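Notebook > Robots > Teaching by example

Doors, doors, doors

So I have spent most of June opening doors. Pretend doors, in a pretend house, with a pretend robot, sitting at my kitchen table with a controller in each hand and a cup of coffee going cold next to the laptop. My neighbor asked what I was working on and I said "doors" and she nodded very politely and went back to her tomatoes.

If you missed the last post: I'm recording demonstrations for a door-opening policy. The plan (Costel Manole's plan, really, I just said yes to it) is to collect 200 clean runs in simulation, train on those, and see how badly it does before we even think about hardware. A run is me driving the robot up to the door, getting a hand on the handle, opening it, and rolling through without scraping the shell on anything. The learner gets the camera views, the joint positions and whatever my hands were doing. It doesn't get my muttering, thank goodness.

I figured the handle would be the hard part. Nope! The handle took me one afternoon. What got me was everything after it, when you've got an arm out front, a door that wants to swing wherever it likes, and a base that is wider than you remember. My first batch was full of runs where I'd open the door beautifully and then park a shoulder in it.

Double doors are a whole different animal, and I've grown weirdly fond of them. You have a choice about which side to deal with first, and you have to decide what the other arm is doing in the meantime. I used to leave my left arm hanging out wherever it happened to be, and Costel finally wrote me a note that just said "pick a spot for it." Fair. If I'm sloppy with the idle arm, the model learns that sloppiness as if it meant something.
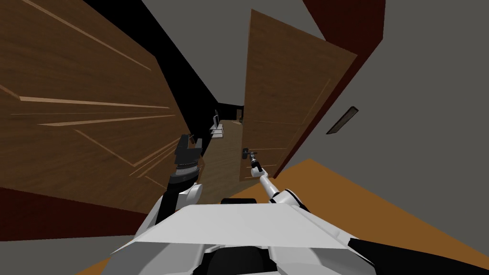

Right gripper at the handle, left one held up, hallway dead ahead.

Now I keep the left one upright and close in, and it's made my runs look so much more alike. I went back and watched some of the early ones next to the newer ones and, wow, I was waving that thing around like I was directing traffic.

The house we're using is from a scene pack called Koridano, and I like it because the rooms have some stuff in them and the door colors change between layouts. The controller software is Cisura, which I complained about last time and will complain about again: it still drops the first half second of a recording if you press the button too fast. My fix is to press the button, breathe in, breathe out, then move. Very zen. The trimmer then cuts the still part off the front, so the learner isn't taught to stand around breathing.

A few things I've changed since the last batch, for anybody doing something similar:

I start from different places now. My early runs all began square to the door, about 30 inches back, and the test policy was lost the moment we spawned it off to one side. Now the start pose is random and some of them are pretty rude.

I keep the recoveries. If I miss the handle and get it on the second try, that run stays in, as long as I back off calmly and don't flail. Costel and I went back and forth on this one. He wanted everything spotless. I said the robot is going to miss too, so it should see somebody miss and fix it. We settled on tagging those runs so we can train with and without them.

I stop when I'm tired. After 51 runs in one sitting my hands get lazy and I start cutting the corner on the way through. You can see it in the base path plots, a nice smooth curve that creeps closer and closer to the door edge as the evening goes on. Kind of embarrassing to have your own tiredness plotted for you!

Next up is doors that pull instead of push, where you have to back the base up while hanging on to the handle. I tried 2 of those last night and I don't want to talk about it. I also need to sort out the tags, because half of mine say "recover" and the other half say "recovery" and the script treats them as separate things.

If you've recorded door demos and have opinions on how fast to drive the base, please leave a comment. Mine is set slow enough that I can hear the fridge cycle on and off during a run.

Recent posts
Why I gave up on the keyboard and bought controllers
Mirow gripper model: notes on finger friction
Drawers were easier than I thought
Reading the Fashola logs without crying
How I name my recording folders (badly)

Contact | Copyright, all posts and pictures | Back to top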